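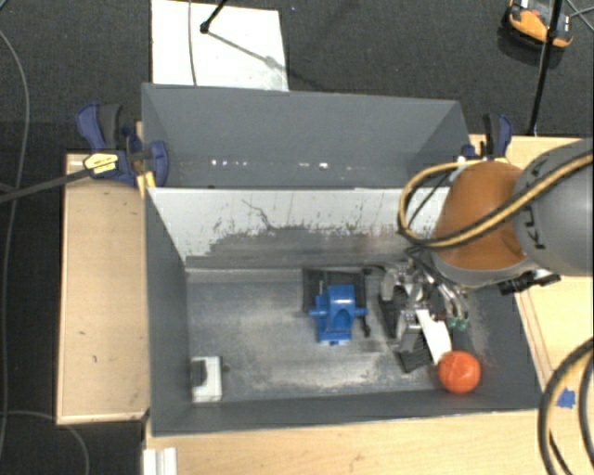 The gray bin with the KUKA arm at its right side, with the gripper next to the ball.

Masking the bin walls before grasp planning
Written by Sum-yee Wu, last changed 8 March 2020

In this tutorial we set up the bin mask in Nistisia. I assume that you already finished the camera calibration and that your arm can move to its home pose. If the calibration is older than your last change of the table, please repeat it first.

Why a mask is needed
Our bin is gray and the walls have many scuffs. The floor has brighter rubbed patches too. The segmenter likes such marks and it gives back small false objects. The planner then wants to grasp a wall, and the arm stops with a force error.

Step 1. Record the background
Take everything out of the bin and send the arm home. Then run:

nistisia background --frames 84 --out bin_bg

Do not touch the clamps on the bin corners after this. When the bin moves, the background is no longer valid.

Step 2. Mark the floor
Open bin_bg in the Givley viewer and click the four corners of the floor, clockwise, beginning at the far left. Click the floor corners and not the top rim. I made this mistake myself and lost one afternoon with it. Save as floor.poly.

Step 3. Set the margin
In grasp.conf write:

mask = floor.poly
wall_margin_mm = 27
min_blob_px = 433

The margin is for the fingers. With a smaller value the fingers can hit the wall when an object lies close to it, like the orange-red ball near the front wall. With a bigger value you will never get a grasp there. The second number removes small blobs. If you have small objects, make it lower step by step.

Step 4. Test without motion
Put your objects back and start the planner with --dry-run. Each candidate is drawn in the viewer, green for accepted and red for refused. A flat object in a corner is often refused. For this case there is the push action of Chiang, see its own page.

Step 5. Run slowly
Set the speed to low and keep your hand at the stop button. The first plan can take up to 2 seconds, later ones are faster.

If the mask appears shifted, check that floor.poly and the camera stream have the same resolution.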